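Kimaro Bench Cell, two-finger arm package
Sold and supported by Nasix, Ernport

I wrote most of this page myself after setting up more of these cells than I ever planned to, so it's longer than the usual spec blurb. If you only want the order details they're at the bottom. If you already own one and you're here because the gripper has started acting up, skip ahead to the part on fingers.

What you get

The Kimaro is a benchtop cell for pick-and-place, stacking, kitting small parts, that kind of thing. In the crate there's the arm with its gripper already bolted on, the controller, the base plate with its hardware, a cable bundle, a teach pendant, and a license for the Jemlow simulator so you can build your cell on screen before you touch a wrench. The table is not included. People ask all the time, so I'll say it again: no table. We can quote you one, but most shops have something sturdy enough already.

Payload is small. It'll handle wooden blocks, plastic housings, and little castings all day long, and it'll complain about anything you'd want two hands for. We've got bigger arms for that and I'm happy to talk you into one!

Putting the base down

This is where I'd spend your morning. The base plate wants to sit toward the back of the table with the work out in front, and it wants to be flat. Really flat. Snug all the bolts by hand first, then go across the plate in a star pattern with the torque wrench (the values are on the card taped inside the crate lid, please don't throw out the lid). Go around twice. The second pass always finds a bolt that moved.

Once it's down, push on the elbow with your palm. If the table rocks, fix the table. I've watched a very smart person spend a whole afternoon retuning joint gains on a bench that had one short leg.

Leave yourself room behind the arm for the cable loop. The elbow swings farther back than you'd guess from looking at it parked, and if the bundle is pinched between the base and a wall you'll get encoder faults that come and go and make you doubt everything. I leave a loop big enough to put my fist through and tie it off at the base only, never at the elbow.

Homing and the first moves

Power up with the work area clear. The arm will ask to home, and it does it one joint at a time from the base outward, slow enough that you can get bored. Keep a hand near the stop button anyway. When it's finished, the pendant shows a row of offsets, and I want you to write those down on paper and keep them with the manual. When you call me in eight months saying it's placing everything a little to the left, the first thing I'll ask for is that piece of paper.

Then do the touch-off. Bring the gripper down over a known corner, let the fingertips just kiss a sheet of printer paper, and save the height. Do it at three more corners. If the readings walk steadily in one direction, your base plate isn't flat and you're going back a section (sorry). If one corner is off by itself, check for a crumb under the paper before you do anything dramatic. Ask me how I know.

Build it in Jemlow first

I was grumpy about the simulator for a long time. I learned on real arms and I figured a fake one would teach me fake habits. Awuor Mabula on our applications side wore me down, mostly by being right over and over, and now I won't ship a program that hasn't been run there.

The thing it's great at is reach and clearance. You drop in your table, put the arm where you think it goes, scatter some blocks and whatever else is going to be sitting on the bench, and then you go hunting for trouble. Can the wrist point straight down over every spot where you'll be picking? Does the forearm pass over the tall stuff with room to spare?
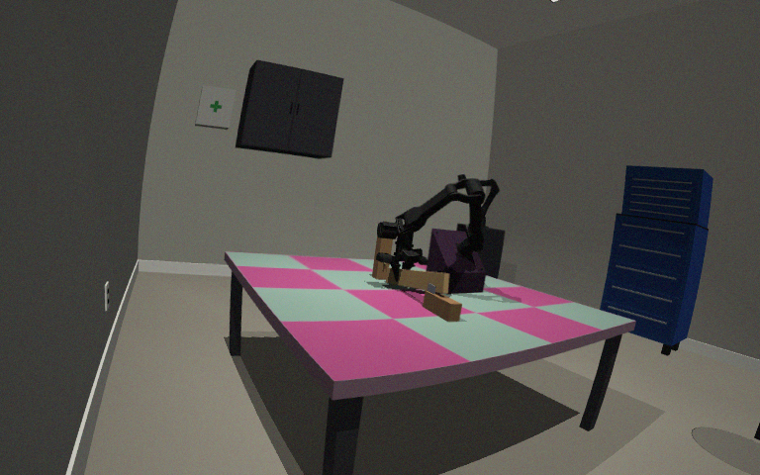
My own habit is to start with plain blocks even when the customer's real part is something fancier. A block tells you right away if the approach angle is wrong. Lay one on its narrow side, stand one on end, turn one diagonally, and make the program deal with all of them. If your pick only works when the part is square to the table, you don't have a pick yet, you have a lucky setup.

Put the fixtures in too, even as rough boxes. I once left a bin out of the model to save time and then sent the elbow straight into it on the real bench. The bin was fine. The elbow cover was not, and the cover is part number 1309 if you ever need one, we keep them on the shelf.

One warning: friction in the simulator is something you set, so it'll be as good as your guess. I use it for motion and I don't trust it on grip. Grip force you tune on the real cell with the real part.

Fingers, pads, and the usual repair

The gripper is what wears. Everything else on this machine will outlast your interest in it, but fingertip pads go shiny, and shiny pads drop things. Wipe them down with isopropyl on a lint-free cloth at the end of a shift. No brake cleaner, no acetone, it turns the rubber to gum.

To change a set:

Park the arm with the gripper pointing down at chest height.
Shut off power at the controller and wait for the light to go out.
Back out the two small screws on each finger. They're tiny, so put a tray under there.
Slide the old pad off, scrape the leftover adhesive, press the new one on, and hold it while you count slowly to 11.
Refit, power up, and run the close-open cycle from the service menu.
Redo the touch-off. Yes, every time.

If the fingers close unevenly after that, the left and right are swapped. Everyone does it once. Look for the stamped dot, it faces outward on both.

A click at the wrist when it rotates is usually the cable clamp and not the bearing. Loosen the clamp, turn the wrist by hand through its whole travel with the power off, let the cable find where it wants to be, and tighten it again. If it still clicks, then call, and have your serial number handy. Faith Magesa runs the repair bench and she'd rather talk you through it for ten minutes than have you ship her an arm that only needed a clamp.

Greasing: elbow and shoulder only, a pea-sized dab at each port, and wipe off what squeezes out. More is worse. The wrist is sealed, leave it alone.

Ordering and spares

Pad sets come in packs of 2 pairs and I'd put a pack in your first order. Elbow cover, cable bundle, and finger screws are all stocked in Ernport. Pads are $145 a pack, and I know, I wish they were cheaper too. Replacement pendants are built to order, so don't drop yours.

For a quote, write to the sales desk and tell us what you're picking up and how heavy it is. A picture of your bench helps more than a drawing does. For setup questions ask for me, Rehema Kashindye. I'm usually at the test bench until four in the afternoon, and if I don't pick up it's because I've got both hands inside somebody's controller, so leave a message and I'll call you back.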